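**Ticket 714 — left gripper drops out of sync during pickup recordings**

Project: Mosusex (soft goods and small items)
Site: Gaillard apartment set
Opened: 7 April 2018
Status: open, workaround in place

**Problem**

Two hand-held grippers are used together to record tidying examples. In the last batch, the left unit's finger width lagged behind its video. The operator closes on an item, and the logged width stays open for a short time after. The right unit is fine. Of 37 recordings in the batch, 15 were rejected by the Custisum checker with "width/video offset too large."

**What was tried**

1. Restarted both units and the recorder. No change.
2. Swapped the USB cables left to right. The fault stayed with the left unit.
3. Put in a fresh battery. The first two recordings passed, the third failed.
4. Rolled the Uvlow recorder back to the build we used before the update. Offset got smaller but did not go away.
5. Ran the left unit alone. All passes. So it only shows up when both are recording.

Step 5 points at the recorder and not the gripper. Both units write to the same disk, and the left stream is opened second. Moved the left stream to its own disk and recorded again. One failure in 27, and that one was a bumped cable.

**Check on soft items**

Soft items were the worst of the rejected set, so I went back to them after the disk change. Flat cloth passed every time. Hair ties and other bunched items passed too, but the width reading is noisy on them, as the fingers can be near each other with fabric still between them. The "closed" threshold needs to be set per item type. I left it alone for now.

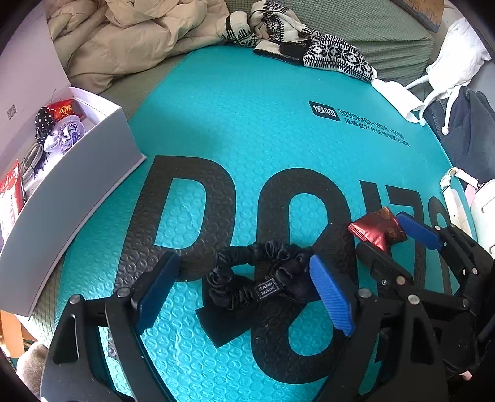

*R. Haddow*

The black scrunchie is between the blue pads, with a small red foil-wrapped candy right next to it. Close neighbors like that should stay in the set, but please label the target item in the notes field.

**Still to do**

- Re-record the 15 rejected takes with separate disks
- Send both logs to Uvlow support
- Decide on thresholds before the May batch

Keep this ticket open until Uvlow replies. If the offset comes back with two disks, attach the raw log — the trimmed one drops the start times.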